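About Us

Zovport -- who we are, what we do, why the page is so long

Last updated Aug 13, 2023. (Yes we know the old one still said "coming soon.")

Short version first. We help owner-run tech companies get ready for the day the boss leaves. Retires, sells up, gets sick, gets bored, gets pushed. All of those happen. Most companies have a plan for a server going down and no plan at all for the person at the top going out the door.

Long version below. Get a coffee.

How it started

Senthil Marar started Zovport at a kitchen table, after 14 hours of meetings in two days at a company called Berkov. Berkov made billing software for small phone carriers. Good product, loyal customers. The founder had stepped down in January with a two-line email to staff and then got on a plane. Senthil was head of operations at the time. He found out the same way as everyone else, in the parking lot, on his phone.

What came next took most of a year. Who could sign checks? Who had the passwords to the domain names? Which customers had been promised a discount over dinner and never had it put on paper? The board wanted a new chief executive right away. The staff wanted to know if they still had jobs. Customers wanted somebody, anybody, to call them back.

Berkov came through it, smaller. Senthil kept all his notes from that year in a green binder and people started asking to borrow it. First a friend of a friend, then a lawyer, then a company two towns over. Eventually he quit and made the binder a business.

The binder is still here. Coffee on most pages.

What we do

Handover plans. Our main thing. We sit down with the owner, the board if there is one, and the handful of people who really run the place day to day. We write down who does what, who knows what, who can sign what. Then we write down who takes over each of those. The gaps show up fast.

Stand-in bosses. Sometimes there is no plan and the chair is already empty. We can put an experienced person in it for a few months while the board looks. Our people do not apply for the permanent job, it's in their contract and it's in yours.

The announcement. What to say, who hears it first, in what order. Staff before press. Big customers the same hour as staff. Banks before they read it somewhere. We draft the letters, you change them so they sound like you.

The first 99 days. We check in with the new boss through day 99, then leave. Why 99? The first contract had a typo in it and the client held us to it. We kept it.

What we don't do

Headhunting. We will give you names of search firms and we take no fee from any of them.

Stock advice. Please stop emailing about this. We can't tell you what a share price will do when a chief executive quits and we would not if we could.

Family disputes. If two brothers are not speaking, you need a mediator, call us after.

Public companies of the giant kind. They have whole floors of people for this. Our usual client is a place where the founder still knows every name in the building.

Some of the work

Hutora -- 141 employees, makes timing parts for network gear. Founder wanted out in two years, had told his wife and his dentist. We got the board told as well. The job went to the head of sales in the end, which was not the name on the first list or the second. Founder stayed on as chair, one day a week, with a written list of things he is not allowed to do. (He wrote most of it himself.)

Pinto -- family owned, point of sale terminals for restaurants. Daughter taking over from mother. Both wanted it, both were dreading it. Most of our work was getting the mother's supplier deals out of her head and into a document. That document ran to 863 lines. She corrected every one in pencil.

We don't put client names up without a signed ok, so the list is short. More references by phone if you ask.

How we work

One meeting to start, no charge, at your place or ours. We'd rather come to you. You learn a lot about a company from who the receptionist calls when the boss is out.

After that a fixed price, in writing. No hourly billing. We tried it and clients stopped calling us with the small questions, and the small questions are where the trouble usually is.

You get one lead person start to finish. They give you their cell number. They pick up.

We talk to the boss alone at least once. Leaving a company you built is hard on people and they don't always want to say so in front of the finance director. Some of them change their minds halfway. Fine by us. The plan keeps, and you can use it later.

Everything goes in a plain printed book at the end, plus a file. Two copies. Keep one off site please.

Who we work with

Hardware, software, repair shops, small electronics makers, a couple of internet providers. Tech only, for now. We get asked about dental practices alot and the answer is still no, we don't know the rules there and you would be paying us to learn them. 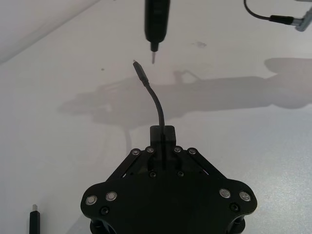
Thin black cable and plug, held just under the tip of a black tool.

The team

Four of us full time in the office, plus the stand-in bosses, who come and go with the jobs. Senthil still leads most of the first meetings. He will ask you what happens if you don't come in tomorrow. Have an answer or don't, he's heard both.

The rest of us came from operations, payroll, contract law and one from a local newspaper, who does the letters. None of us has an MBA. Not a policy, just how it went.

Bios coming -- we keep saying that.

Jobs

Nothing open in the office right now. We are always glad to hear from people who have run a small tech company and would take on a stand-in job for three to six months. Travel is part of it. Send a resume and one page on a handover you lived through, good or bad. The bad ones are more useful to us to be honest.

Find us

Second floor, over the print shop. Door is on the side street, buzzer sticks, push hard. Parking behind the building is free after the first row. First row belongs to the print shop and they will tow.

Phones are answered 8 to 5. If your boss quit this morning, call, don't use the form. The form gets read at teh end of the day.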